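To: pitside-data list
Date: Sun 4 April
Subject: Re: Cutlery set, how many more?

> We have 600 examples in from the Jeltham site and the fork grasp is
> still the weak one. Do you want us to keep going with the same
> layout, or change it before the next batch? Also, are we keeping
> the runs where the operator lets go and tries again?

Please change the layout. I went through 100 of the fork runs yesterday, and in 56 of them the fork starts in nearly the same spot. The policy has learned the spot. Move the row around the table between runs, and turn the handles so they don't all point at the near edge.

Keep the cup and the spoon out while you do the fork. Runs with only one item on the table haven't helped us much. 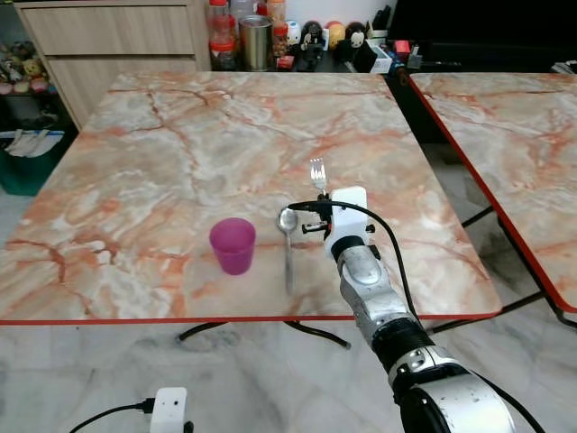 On the second question – yes, keep the retries, but tag them. Ziler can filter on the tag at load time, so there is no need for a separate folder. Drop a run only if the arm faulted or the recording stopped early.

Leave the shelves and the counter as they are. The Demissie set was shot against a bare wall and it did badly as soon as we moved it to a real room.

For the next batch I'd like 60 fork runs with the new layout, then stop and upload. I'll retrain on those before anyone records more. Spoon and cup can wait until June.

One small thing: the task label should be "pick up fork", all lower case. I found three spellings in the last upload.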